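La fourchette

Quand Mavis Yazzie accepta le travail, on lui remit une pince, un chargeur, une feuille d'instructions pliée en quatre et un carnet dont les premières pages avaient déjà servi à quelqu'un d'autre. La feuille disait qu'il fallait prendre les objets comme on les prendrait avec les doigts, sans hâte, et les reposer là où une personne raisonnable les reposerait. Mavis relut trois fois les mots « personne raisonnable » dans le tramway. Elle avait soixante et un ans, elle avait tenu la caisse d'une droguerie, puis celle d'une piscine, et elle se demandait si l'on avait jamais rangé une cuisine de manière raisonnable dans sa famille.

La maison s'appelait Zilero. Elle occupait un demi-étage au-dessus d'un marchand de carrelage, et Mirsad Dimitriou, qui s'occupait des tournées, y recevait les gens debout, un gobelet à la main, avec une gentillesse un peu distraite. Il lui expliqua que le bras, celui qui apprenait, s'appelait Sitar, et qu'il ne savait à peu près rien.

« Il faut tout lui montrer, dit-il. Et il faut le lui montrer chez les gens. Ici, il connaît la table par cœur, il ne fait plus attention. »

Mavis trouva que cela ressemblait beaucoup à son fils, mais elle garda la remarque pour elle, car elle ne connaissait pas encore assez Mirsad.

Il lui fallait 200 gestes par appartement, 300 si l'hôte offrait le café et que la journée s'y prêtait. Un geste, c'était prendre et poser. Quand on laissait tomber l'objet, on ne recommençait pas tout de suite ; on notait « chute » dans le carnet, on ramassait avec la pince, et cela faisait un geste aussi, parfois un meilleur que les autres. Mavis aimait cette règle plus que toutes celles qu'elle avait connues dans ses emplois précédents. À la piscine, par exemple, une erreur de caisse se payait d'un entretien avec le directeur, porte fermée.

Le premier mois, elle alla chez des gens qui la regardaient faire avec inquiétude, comme on regarde le plombier. Puis on l'envoya chez Marlene Barbosa, au septième étage d'un immeuble de la rue Figueiredo, et ce fut tout autre chose. Marlene ouvrit avant qu'elle eût sonné, lui prit son manteau, lui demanda si l'appareil craignait les miettes et, sur la réponse que non, pas spécialement, mit de l'eau à chauffer.

« J'ai rien rangé, prévint-elle. Le monsieur au téléphone m'a dit surtout de ne pas ranger. Vous ne savez pas ce que ça m'a coûté. »

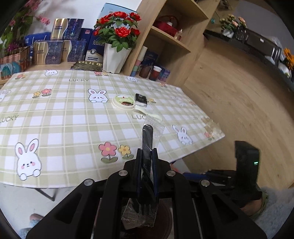 Mavis avait gardé de la caisse l'habitude de commencer par ce qui ne roule pas. Les boîtes d'abord, les tasses ensuite, les couverts pour la fin, quand le poignet s'est échauffé et que l'on ne pense plus à lui. Chez Marlene, elle fit le contraire, sans trop savoir pourquoi ; peut-être à cause des lapins de la nappe, qui lui donnaient l'impression d'être invitée à un goûter et qu'il aurait été impoli de se montrer méthodique. Elle referma donc les deux doigts noirs sur une fourchette en plastique encore dans son sachet, le manche en l'air, et la tint droite un bon moment. Le sachet transparent était froissé autour des dents. Fallait-il saisir la fourchette, ou bien le sachet ? La feuille n'en disait rien. Une personne raisonnable, pensa Mavis, saisit les deux à la fois et n'en fait pas une histoire.

« Elle est de quand, cette fourchette ? demanda-t-elle pour dire quelque chose.

– Oh, du traiteur. J'en ai un tiroir plein. Mon mari les gardait, il disait qu'un jour on ferait un pique-nique pour tout l'immeuble. »

Marlene s'était assise sur le bord d'une chaise et suivait la pince des yeux. Elle voulut savoir si la machine verrait la nappe. Mavis répondit que oui, sans doute, que la machine voyait ce que voyait la pince. Et les roses ? Les roses aussi, à condition que l'on se tourne de ce côté. Marlene réfléchit, puis se leva pour aller redresser une fleur, se souvint de la consigne du monsieur au téléphone et se rassit les mains sur les genoux, avec tant de bonne volonté que Mavis en fut touchée.

Elles travaillèrent ainsi jusqu'au milieu de l'après-midi, si l'on peut dire « elles », et Mavis le disait. La fourchette alla de la nappe à une assiette, de l'assiette à la main de Marlene (ce n'était pas prévu, mais Marlene avait tendu la main si naturellement), de la main de Marlene à la nappe, une oreille de lapin servant de repère. Elle tomba 7 fois. Mavis écrivit « chute » à chaque fois, et la septième, Marlene dit « chute » avant elle, du ton dont on annonce un atout à la belote.

Au café, qui fut long, il fut question du mari, des tomates en pot, d'une nièce partie travailler au port, et de ce que deviendraient les gestes une fois emportés. Mavis expliqua comme elle put. On les mettait avec ceux des autres, ceux que Muthoni Kimaro allait chercher à la campagne, ceux de Mulugeta Wako, qui était gaucher et que l'on réclamait partout pour cela. Sitar regardait le tout, un très grand nombre de fois, et finissait par en tirer une façon de faire à lui.

« Donc il y aura un peu de moi, dit Marlene.

– La main tendue, certainement. »

Le soir, au demi-étage, Mirsad fit défiler la journée sur son écran en mangeant une pomme. Il s'arrêta sur l'assiette, revint en arrière, et demanda ce que cette main faisait là.

« Elle prenait la fourchette, dit Mavis.

– Ce n'est pas dans la liste.

– Non. »

Il repassa le geste. On voyait la fourchette avancer, hésiter un peu, se tourner pour présenter le manche. Mavis ne se rappelait pas l'avoir tournée. C'était ainsi que sa mère lui avait appris à passer les couverts, et elle l'avait appris à son fils, qui avait aujourd'hui trente-quatre ans et présentait toujours les couteaux par la lame.

Mirsad posa sa pomme sur une pile de carnets. Il créa une ligne nouvelle, chercha comment l'appeler, écrivit « donner », puis demanda à Mavis si la dame du septième accepterait qu'on revienne en septembre.

« Il faudra prévoir du temps pour le café », dit-elle, et elle brancha la pince sur son chargeur.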